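The Slow Evening Game of Ostden

On Monday evenings, after the last bus to the harbor has left, the café on the corner of the market square in Ostden becomes very quiet. It is the quiet of people looking at their phones, but they are all looking at the same thing. They play Cuton, a word and number game which has been on phones for some years now, and which in this town became almost a local sport.

I came to Ostden in October to understand why. Cuton is not beautiful. The board is a grid of tiles, the colors are those of an old bathroom, and the music I turned off after one evening. Every player gets the same tiles at eight o'clock and must clear the grid before midnight. There are no extra lives to buy. If you fail, you wait until tomorrow.

"The waiting is what I like," a retired ferry mechanic told me. He has played every night for three winters, and he keeps his best score, 3000 points exactly, on a piece of paper in his wallet. He showed it to me twice.

The game was made by Midetar, a small studio with its office above a shoe repair shop. They have made two other games. One was about trains and sold badly. The other was a slot game with fruits, and the people who work there do not like to speak of it, although it paid the rent for a long time. When Cuton was in its first version, it had daily bonuses, treasure boxes and a wheel to spin. The studio removed them one after another, and each time they expected that the players would leave. Some did. In town, 69 households were registered at that time; today there are nearly 200.

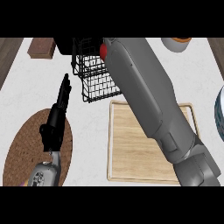 A marble-look countertop and two robot arms, computer-rendered.

What changed the mood was the Gauthier rule. It takes its name from the street where the first club met, in a kitchen on the second floor. The rule says that a player may pass one tile to a neighbor each night, but must not say which one before it is sent. It began as a joke between friends who played side by side. Then Midetar put it in the game itself, and suddenly people had a reason to know who lived next door.

I tried it with the woman who rented me my room. I sent her a nine, very proud of myself. She already had four of them. At breakfast she put the bread on the table and said only, "A nine."

There are complaints, of course. Younger players find four hours too long for one grid and would like a fast mode. Others are afraid that the game will be sold to a bigger company and that the wheel will come back. The studio says it has promised its players to run the nightly grid until 2034, and that this promise is written in the terms which you accept when you install it. I looked -- it is there, near the end, after the part on refunds.

On my last evening I cleared the grid at twenty minutes to midnight. The mechanic had finished long before and was putting on his coat. He asked how many tiles I had left unused, and when I told him, he nodded and went out to find his bicycle.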